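Takthorpe Hyperlocal Publishing Forum > Corrections and archives

Silent edits to court reports

skerka_desk
We run a local news site with 1,079 court reports in the archive. Two had the wrong charge in the headline. The editor amended both without a note. Our policy says any change of fact gets a dated footnote.
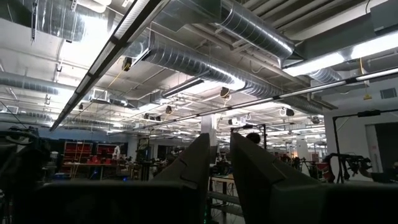

The CMS keeps revisions for 12 months, so the earlier wording can still be recovered. Do we add the notes now?

Garba Obi
Yes. Date them to the original amendment and log when the note itself was added.

uvo17
Disagree. Repeating the wrong charge in a footnote publishes it again. Restrict the note to "headline amended".

Garba Obi
That tells the reader nothing. State which element was wrong - the charge - and give the correct one. The error needn't be quoted.
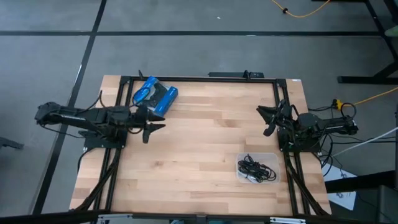 Also check the social posts. Cached headlines on link previews don't update with the page.

Mimoza Georgiou
Agree with Garba on wording, not on dating. Use one date, the day the note goes up. Backdating looks worse than the omission.

skerka_desk
Going with Mimoza's version. Order of work:

1. Export both revision histories before they expire.

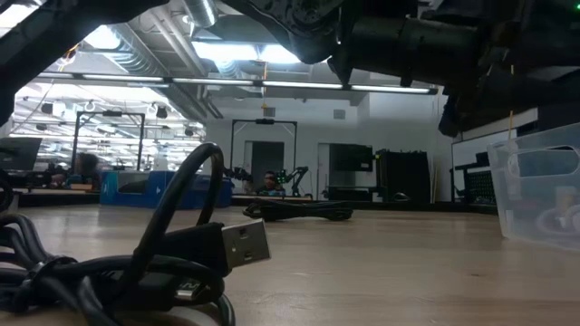
2. Add the footnotes and refresh the link previews.
3. Tell the defendants' solicitors in writing.

uvo17
Still think step 3 should come first.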